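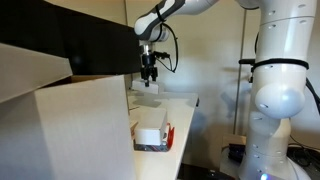

Progress report to the Clirnano Fund
Winter housing and hoof care at Huteton Sanctuary

Tuesday, December 9, 2025

Dear friends at Clirnano,

I promised you a report before the year was out, and I'm pleased to be sending it with a little time to spare (last year's, as you kindly didn't mention, reached you in the new year). Your grant was for two things, the new goat and sheep barn on the top field and a proper programme of hoof care for the older animals, so I'll take them in that order and then tell you what we'd like to do next. I will try to keep it short, but those of you who have visited will know how I get once I start on the goats.

The barn

The barn is up, roofed and lived in. The frame went up in September, a fortnight behind the plan I sent you, as the track was too soft for the lorry and we had to wait for a dry spell before anything heavy could come through the gate. After that it all moved along quickly. We laid the floor with a gentle fall towards the lower side, which we should have done in the old shed all those years ago, and the bedding is keeping much better for it. We are getting through fewer bales of straw than I had budgeted for, and the difference has gone on a second water trough at the far end, where the shyer sheep like to be.

There are 64 residents sleeping in there now. We moved them across in family groups over several evenings and let each group have a good look round before the next one came in. The Clorkdale ewes, who came to us from a farm that was closing, went straight to the back corner and have not given it up since. The goats took longer. They don't care for change, and I don't think we have the right to hurry them over it, so the doors stayed open and the old shed stayed available until they had made up their own minds.

Lại was the last to move. She is our eldest goat, for those who haven't met her, and she spent four nights alone in the old shed with the radio on before walking over one morning as though it had been her idea. I was so happy I had to sit down on a bucket!

The one job still outstanding is the guttering on the north side. The brackets we were sent were the wrong size and we are waiting for the replacements. Until they come, the rain runs off into the gateway, and we have put stone down there so that nobody has to stand in mud.

Hoof care

This is the part I was most anxious about, and it has gone better than I dared to hope. The plan was for every older animal to be seen regularly by a trained trimmer, with the vet called in for anything that looked sore. Since the programme began we have recorded 307 trims, and the notes for each animal are kept together in one book, so that whoever is on the morning round can see what was done and when.

We have also changed how we go about it. We used to catch and hold, as most places do, and the older sheep hated it. Now each animal is invited on to the mat with a bit of feed, and if they walk off we leave it and try again another day. It is slower, certainly, and our trimmer has been very patient with us. The vet has been called out less for lameness than last winter, though I would like to see us through to spring before I make too much of that.
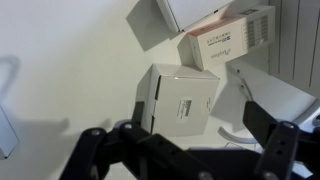

Money

The building work came in £260 over the sum you gave us, nearly all of it stone for the track, and we met that from the open day takings. The hoof care budget is on course. I have sent the receipts separately by post, together with the builder's final invoice. The guttering is already paid for, so there should be no further bills on the barn.

What we would like to do next

You asked me to say frankly where the gaps are. The biggest is hay storage. We can keep 40 bales under cover at present, and after that we are buying in small loads at whatever the price happens to be that week. A lean-to along the back of the new barn would put this right, and the builder has left us a drawing. I'm not asking for anything today, only letting you know that a request is likely to come your way in the new year.

The other gap is shade in the top field for the summer. We have been offered some young willows and mean to plant them along the fence, with guards round them, for the goats will have the lot otherwise.

Do come and see it all for yourselves. The kettle is in the feed room and the afternoons are best, when everyone has come in and settled. Please wear boots you don't mind having nibbled.

With very warm thanks from all of us, on two legs and four,

Ritu Pal
Huteton Sanctuary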